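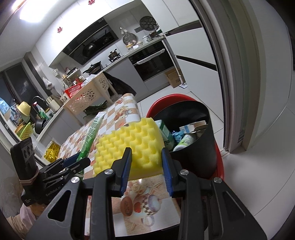 A yellow sponge above a checkered tablecloth with cups and pastries on it.

When my aunt died in May, the newspaper in Fuldale asked 78 dollars for a short notice and much more for a long one. Every line had a price. So our family sat in the kitchen and took words away from her life. First we removed the name of her village, Jitaru, then the choir, then the two sisters who died before her. In the end she was born, she worked, and the funeral was on Tuesday at 2 p.m.

I think this is wrong. I understand that a newspaper must pay its people, and I do not ask for poems on every page. But a death notice is also public news. In a town of 2,875 people, many older readers open that page first, and some of them do not use the internet at all. My neighbor missed a funeral last winter for this reason - she learned of it in the bakery, one week late.

My proposal is simple. Give every resident 900 characters without payment, and let families buy more space or a photograph if they wish. The town already pays to print its legal notices in the same paper, and this could be added to that contract.

Some people tell me that the funeral home has a web page for this. It does, and I have read it. The page is removed after some months. My aunt kept her mother's notice, cut from the paper, in a prayer book for most of her life, and now I have it.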